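Setting up a water softener from the numbers up

The sheets used to come off the line stiff enough to hold a fold, and that was the complaint that finally got me to test the water.

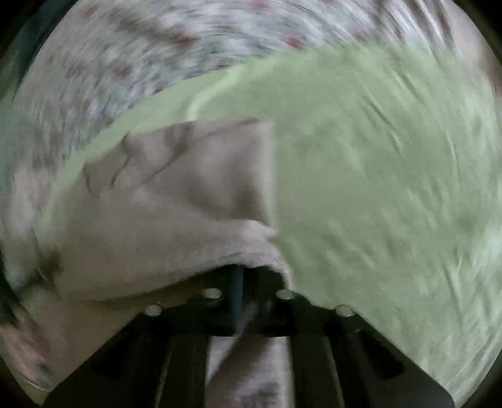
We moved to Dondley from Braststead, where the town supply comes off a reservoir and leaves almost nothing behind in a kettle. Dondley pumps from limestone. I knew this in a general way before we moved and did nothing with the information for the first year. By the second winter the shower head had four dead nozzles, the dishwasher was leaving a gray film on anything made of glass, and I had replaced the fill valve on one toilet twice.

What follows is how I sized and programmed the softener. Most of the material I found on this was either written by people selling softeners or was a forum argument about people selling softeners. The arithmetic is short and I wanted it in one place.

Testing

There are strip tests and there are drop tests. Strips give you a color and a chart with five or six steps on it, and the top step usually covers everything from "hard" to "concrete." They are fine for confirming that you have a problem. They are not good enough to program a control valve.

I used a Jelladetti drop kit. You fill the tube to the line, add the buffer, add the indicator, and then count drops of titrant until the sample goes from wine red to clear blue. The color change passes through a muddy purple that lasts for two or three drops, and the instructions don't say whether to stop at the start or the end of it. Stop at the end. When one more drop makes no difference to the color, the previous drop was your endpoint.

Take the sample from a cold tap that has been running for a minute or two. If there is already a softener in the house, take it from an outside spigot, and check that the spigot is plumbed ahead of the softener. Ours is. I ran the test on three different days and averaged the results, which came to 305 ppm as calcium carbonate.

Softener valves in this country are mostly programmed in grains per gallon. One grain per gallon is 17.1 ppm, so 305 ppm is 17.8 grains. If your valve only accepts whole numbers, round up. Mine takes 18.

Iron matters too. The usual rule is to add several grains of compensated hardness for every ppm of dissolved iron, with the exact multiplier depending on whom you ask. Our iron was below what the kit could detect, so I left it out. If you have a private well, get a proper lab test before you buy anything. Iron above a couple of ppm will foul the resin over time, and you may need a separate filter ahead of the softener.

Usage

The standard estimate is 75 gallons per person per day. For our household that gives a number well above what we use. I read the meter at 7 in the morning for four weeks, divided by the number of days, and got 213 gallons per day. This was in June with some outdoor watering, and the outdoor spigot bypasses the softener, so the real figure for softened water is lower. I kept the higher number. It costs a little salt and saves having to think about houseguests.

If you don't want to read the meter, use the water bill. Ours reports in units of 100 cubic feet, and one of those units is 748 gallons.

Capacity

This is where the sales literature becomes unhelpful. Softeners are sold by grain capacity, and the number on the box is the capacity you get with the maximum salt dose. Nobody should run one that way. The relationship between salt and recovered capacity is strongly nonlinear. The first few pounds of salt per cubic foot of resin do most of the work, and the last few do very little.

The general figures for ordinary 8 percent crosslinked resin, per cubic foot, are:

6 pounds of salt recovers 20,000 grains or slightly more
10 pounds recovers 27,000 grains
15 pounds recovers 30,000 to 32,000 grains

Read that again as grains per pound. The low dose gets you better than 3,300 grains per pound of salt. The high dose gets you close to 2,000. A large tank run at a low dose is cheaper to operate than a small tank run at a high one, and the difference in purchase price is modest.

I bought a Mulder with two cubic feet of resin, sold as a 64,000 grain unit. I set it to 12 pounds of salt per regeneration and programmed the capacity as 42,000 grains, the figure its manual gives for that dose. At 17.8 grains per gallon, without the rounding, 42,000 grains works out to 2,357 gallons of softened water between regenerations. With the rounded value of 18 the valve displays slightly less. Either is within the error of the drop test.

Reserve

A metered valve counts gallons. It does not know what you will use tomorrow. Since regeneration normally happens at 2 a.m. and takes the unit offline for over an hour, the valve has to decide in the evening whether the remaining capacity will last through the next day. That is what the reserve is for.

Some valves calculate the reserve from recent use. Mine can do this, but I found the automatic setting too cautious after a weekend of heavy use, and it held on to that caution for a week. I set a fixed reserve of 600 gallons. That is between two and three days of normal use, and more than most people would set. I have a reason for it, namely that I do all the bedding and towels on the same Monday, and the washing machine is an old top loader that fills to the rim on every cycle.

Subtract 600 from the total and divide by daily use, and the interval comes to a little over eight days. An interval between a week and two weeks is where you want to be. Much shorter and you are wasting water on backwash. Much longer and the resin bed can channel and compact, especially where there is sediment in the line. Set the calendar override to 14 days regardless, so that the unit regenerates at least once while you are on vacation or shortly after.

Salt and brine

A gallon of water dissolves three pounds of salt, near enough. For a 12 pound dose the valve therefore has to put four gallons into the brine tank. On most valves you don't enter this directly. You enter a refill time, and the flow is set by a small button with a hole in it. Mine passes half a gallon per minute, so the refill time is eight minutes.

Check the button. The part number on mine matched the manual, but I still caught the refill in a bucket and timed it. It was fine.

I use pellets. Rock salt is cheaper and leaves a layer of insoluble grit that has to be shoveled out every year. Blocks are for tanks designed for blocks. Keep the tank between one third and two thirds full. Filling it to the top encourages bridging, where the salt sets into a crust with an empty space under it and the unit regenerates with plain water. A broom handle pushed down through the salt once a month will tell you.

Laundry

With softened water the detergent dose has to come down, by a lot. I went to half of the previous amount and then to a third. For the first two weeks I hadn't adjusted anything and the rinse water was still foaming at the end of the cycle, which is a different route to stiff sheets. Detergent residue and mineral residue feel much the same on cotton. If you have just installed a softener and the laundry is no better, run a load of clean towels on warm with no detergent and look at the water.

I also stopped using vinegar in the rinse. It had been helping with the mineral load and there is no longer one to help with.

Sodium

Ion exchange swaps calcium and magnesium for sodium. Every 1 ppm of hardness removed adds 0.46 mg of sodium per liter, so ours gains 140 mg per liter. That is 33 mg in an eight ounce glass. The kitchen cold tap is on the unsoftened line anyway, and the kettle still scales. I descale it with citric acid, one tablespoon to a quart, and leave it for half an hour.

Next job is the water heater. I have not drained it since we moved in and I expect the bottom to be mostly gravel. The anode rod needs a 1 1/16 socket and more ceiling clearance than I have, so I will probably be ordering the segmented kind.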